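Walk it before breakfast

The best hour in Mostari starts at 5 in the morning, when the bakery vans are gone and the swifts are already screaming over the roofs. I had come for the night market (900 stalls, and I swear half of them sell plums), but it was the early walks that got me hooked!

Start at the river steps and follow the tram line up to Hutatberg, where the path climbs 95 stone stairs through somebody's bean rows. Take them slowly. The smell of the lime trees in May is unbelievable.

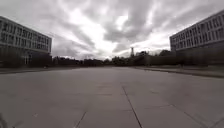 Coming back down, I always stop at Comen for a coffee and one of their warm poppy seed rolls, then take the number 9 tram home with crumbs all over my coat.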